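Station Safety and Readiness Checklist — Hand-Held Gripper Demonstrations
Site: Timilden, demonstration floor
Task set: Wuisan (books into desk organizer or crate)
Inspector: Tirta Lau
Date: January 11, 2023

Marks used: OK, FIX (can keep working, repair needed), STOP (no recording until cleared), N/A.

1. Floor and access

1.1 Walkway to the station clear at both ends — OK
1.2 Station number readable from the walkway — OK
1.3 Cables crossing a walking path covered or taped — FIX
Comment: The cover strip at the walkway end has lifted again. Taped down for now. The old strip is too narrow for the number of cables we run. Stornari quoted a wider one in 40 inch lengths; two lengths would do it.
1.4 Light stands and poles stable, no wobble when pushed at shoulder height — OK
1.5 Curtains clear of power supplies and heaters — OK

2. Table

2.1 Table does not rock under hand pressure at each corner — OK
2.2 Corner hardware tight, no sharp edges where forearms pass — FIX
Comment: One screw was a half turn loose. Tightened. Please check this at the start of every shift and leave the driver in the drawer, not on the tabletop.
2.3 Surface clean, no tape residue — OK
2.4 Nothing on the table that is not on the task card — OK

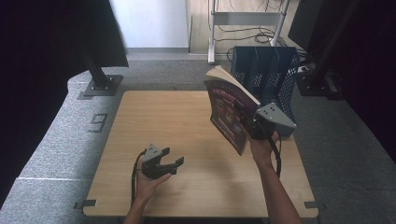
3. Hand-held grippers, general

The two grippers are checked as a pair, and if one fails the pair comes off the floor. Most of the trouble we get is in the cables, which take a bend every time the demonstrator turns a wrist. When an item is lifted and tilted the way the maroon paperback is, with the cable looping down past the hand, there has to be enough slack that the connector takes no load. Run the test with the arm at full reach as well. A cable that feels fine at rest can still pull at the far side of the table.

3.1 Housing free of cracks — OK
3.2 Top mounts tight, no play when twisted by hand — OK
3.3 Cable jackets intact over full length — OK
3.4 Slack at full reach, left — OK
3.5 Slack at full reach, right — FIX
Comment: Short by a hand's width when reaching to the far left corner. Moved the tie point. Recheck after the next session.
3.6 Handles wiped down between demonstrators — OK

4. Fingers and pads

4.1 Fingers open and close fully without sticking — OK
4.2 Pinch points at the linkage: demonstrator shown where they are before first use — OK
Comment: Two new people this week. Both were shown with the gripper in hand, and both signed the sheet. Do not rely on the wall poster for this.
4.3 Pad screws present and below the pad surface — OK
4.4 Pad edges — FIX
Comment: Change a pad when the wear reaches a screw hole. Wear along the top rim alone can wait for the weekly service. Spare pads are in the Bamico drawer, second from the top. We are down to 15, so someone needs to put in an order.

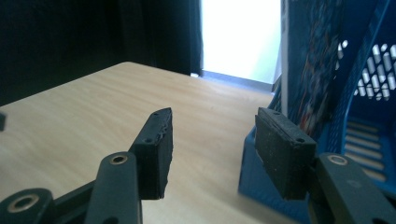 4.5 Pad faces free of dust and lint — FIX
Comment: Wipe with a dry cloth before each block of demonstrations. Dusty pads let smooth covers slip, and then the demonstrator squeezes harder to make up for it. That is bad for the hand and it gives us grips we don't want the robot to learn.

5. Task items

5.1 Books free of staples and torn covers — OK
5.2 No book over the weight limit on the task card — OK
Comment: Limit stays at 350 grams for single-hand lifts. If a heavier book comes in, set it aside and tell me.
5.3 Organizer and crate edges checked for burrs — OK

6. Demonstrator

6.1 Sleeves above the wrist or fastened, no bracelets — OK
6.2 Break taken on schedule — FIX
Comment: The log shows one block run straight through into the next. I know the count was behind. Take the break anyway.
6.3 Demonstrator knows how to end a recording and set both grippers down — OK
6.4 Any wrist or thumb soreness reported — N/A, none reported

Result: 0 STOP. Station may be used.

Open items carried over: 1.3, 3.5, 4.4, 4.5, 6.2. Item 2.2 closed during inspection. The full service, including replacement of both gripper cables, stays on the plan for April.

T. Lau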